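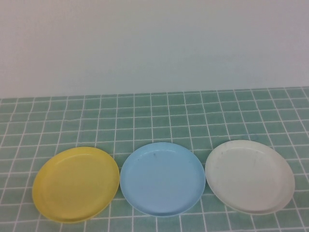 Monday, 2021-03-15

Horkdale, bench two all day. Up at six, on site by half past seven, parked behind the loading dock because the front lot was full again.

We are still on the plate task, yellow, blue and white. Urszula wants the setup rules written up before Bivia sends their people in June, and she gave me the job on Friday. I spent most of the morning going through the old sheet and crossing things out. It was written for the Plastia bench, where the top is bare, and half of it makes no sense with a green checked cover on the table.

What I have so far, copied from my notebook:

Start of every run, plates in a row, edges close but not stacked. Same color order for the whole block. If the order changes, it gets a new block number and a line in the log saying who changed it.

Nobody reaches over the table while the arm is enabled. Stop button within reach of the person watching, and that person does nothing else. No phone, no typing. Dariusz thinks the last part is too strict for a small arm moving plastic plates. I told him I would rather have one rule for every bench than have people deciding for themselves which arm is small.

Speed with a person at the table is capped at 300 millimeters a second. That was on the old sheet and I left it alone. Changing it means redoing the risk assessment, and Aleksandra would have to sign that, and she is out until Thursday.

Marks on the plates. The blue one has a small dark speck in the middle area and the white one has some gray smudges. Irena asked whether we should wipe them down between blocks. I said the rule should be to write down the condition at the start and leave them as they are until the block is finished. If we clean halfway through, the first half and the second half are two different sets. She agreed, then asked who decides when a plate is too dirty to use at all. I don't have an answer for that yet. Left a blank line on the sheet.

The cover took longer than anything else. The old sheet says "work surface to be flat and secured" and stops there. Flat according to whom?
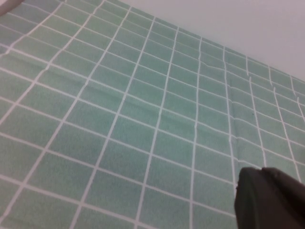

A crease runs across the middle of the cloth and it puckers over toward one side. I can see it in the wrist view more easily than by standing at the table. My draft says to smooth the cloth by hand with the arm disabled, check it in the wrist view, and clip it at the corners if it still won't lie down. Wael wants a number for how high a fold can be. I see his point, but I don't want to make one up, so he is going to try a few heights tomorrow and we will use whatever comes out of that.

Also added: fingers open and clear of the cloth before anyone hits reset. It was never written down anywhere. We all just did it, and then in January a new person didn't.

Lunch at Pawłowska with Irena. Soup was fine. She is still looking for an apartment closer in and the last one wanted 1350 a month without parking, so that's off.

Afternoon was logs. We have more than 300 runs with no name in the operator field, all from before Christmas. I can work out most of them from the shift calendar, but I don't think I should fill them in on a guess. Asked Urszula. She said mark them unknown and make the field required from now on. Wael changed it before he went home and I tested it with a blank entry. It refused to save.

Sheet is at two pages now. Urszula wants it on one so it can hang by the bench. I will try cutting the part about block numbers tomorrow and put it in the log instructions, where it probably belongs anyway.

Left at ten to six. Need to call the dentist in the morning and bring the good clips from home.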